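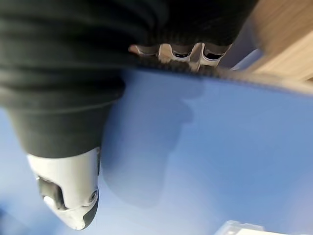 Do fabric sleeves on gripper fingers need their own budget line?

Soledad Garrido
Apr 27, 2024
We're pricing a hand with black fabric sleeves over the fingers and hard white tips. The Parsa rep quoted 146 per sleeve and says to plan on 10 a year. That sounds like a subscription to me. Has anyone tracked what they really go through?

Kazue Hayashi
I'd want that rate in writing, with the hours behind it. Our shop in Tudham was told much the same and we used 3 between March and the next budget. Fingertips cost us more. Ask whether a tip comes off with a screw or you have to buy the whole finger. Our quote from Umis left that out, and a finger was 700.

Sze-wing Leung
just buy two spares and see

Esperanza Villanueva
Two spares is fine if they ship fast. Pullberg took weeks on ours. Get the lead time before you sign, and don't let them fold sleeves into a "service kit" with no part prices.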